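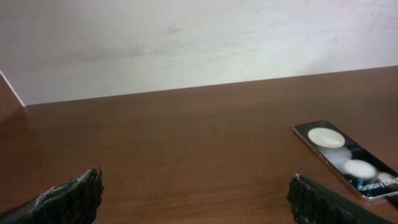
Brown wooden tabletop against an off-white wall.

GOLTON MUSEUM OF PROJECTION TO OPEN SESOTARI GALLERY IN JANUARY

Golton, 14/12/2019

The Golton Museum of Projection will open a permanent gallery in January for the Sesotari Collection, a holding of cinema projection equipment, lamp housings, lenses, sound heads, printed manuals and theater paperwork. The collection contains 3467 cataloged items. It was acquired by the museum in two transfers and has been held in the Hestov Street store during cataloging.

The gallery occupies the former workshop wing on the ground floor. It has a public floor area of 1530 square feet and is divided into a main display room, a demonstration booth and a reading area. Entry to the gallery is included in general museum admission. No separate ticket or timed slot is required, except for projection demonstrations as set out under Visitor Information.

Contents of the display

The opening display is arranged by the path of the film through the machine: feed reel, upper loop, gate, intermittent movement, lower loop, sound head, take-up reel. Each section shows components from several periods next to each other so that changes in design can be compared directly. Fifteen-minute interval dating has been used for the theater log sheets on show, which record lamp changes, film breaks and reel changeovers as entered by the operators on shift.

A total of 29 complete projectors will be on the floor. They cover hand-cranked, carbon arc, xenon and portable classroom types. Four have been prepared with the side plates removed and the mechanism guarded with clear panels. These units are turned by a low-speed motor and do not carry film.

The remaining items stay in storage and can be requested by catalog number. Requests are filled on site in the reading area. Lamp housings containing asbestos board are excluded from handling requests and are documented by measured drawings.

Conservation work

Mechanical conservation followed a standard sequence. Machines were dry cleaned first, then checked for corrosion, then opened. Old lubricant was removed from bearings and gears with solvent, and new oil was applied only to machines that will be moved under power. Original paint was kept in all cases, including areas worn through by use. Replacement drive belts were made in one width and stamped on the inner face so that they can be told apart from original parts.

Nitrate film found in the collection was separated on receipt and sent to an outside vault with suitable fire protection. The museum does not store or project nitrate film. Acetate reels were tested for vinegar syndrome and are kept at reduced temperature in vented containers.

Paper items were flattened, surface cleaned and placed in folders. Wiring diagrams larger than the scanner bed were captured in sections and joined. The joined files are available at the reading area terminals, with the section lines left visible.

Display system

Cases and plinths were supplied by Thaweesak, which also built the guarded mounts for the four moving machines. The mounts bolt to the floor slab and isolate vibration from the adjoining cases. Case lighting is fixed at a low level for paper and dyed fabric and at a higher level for metal and glass. Labels are set in large type at a reading height suited to both standing and seated visitors. Tactile copies of a film gate, a sprocket and a lens barrel are mounted at the entrance to the main room.

Visitor information

The demonstration booth seats 15 people. Demonstrations use modern polyester prints and include one reel changeover between two machines. Seats are free and are assigned at the front desk on the day of the visit. Visitors should note that the booth is loud when both machines are running; ear protection is available at the door.

The gallery has step-free access from the Hestov Street entrance. Large bags must be left in the lockers. Photography without flash is allowed in the main display room. Tripods may be used by prior arrangement. Food and drink are not allowed in the reading area.

School groups can be booked from the opening date. A printed worksheet on the intermittent movement is supplied with each booking and covers gear ratios, frame rate and shutter timing.

Press access

A preview for press will be held before the public opening. Accreditation requests should be sent to the museum press office and should state the name of the publication, the number of people attending and any power requirements for lighting or sound equipment. The catalog summary and floor plan are available on request.

Notes to editors

1. The Golton Museum of Projection collects equipment and records connected with the public showing of film.

2. The collection name is written Sesotari Collection, with both words capitalized.

3. The figure for cataloged items counts each manual, reel, lens and machine separately. Spare screws, fuses and unmarked brackets are recorded by box.

ENDS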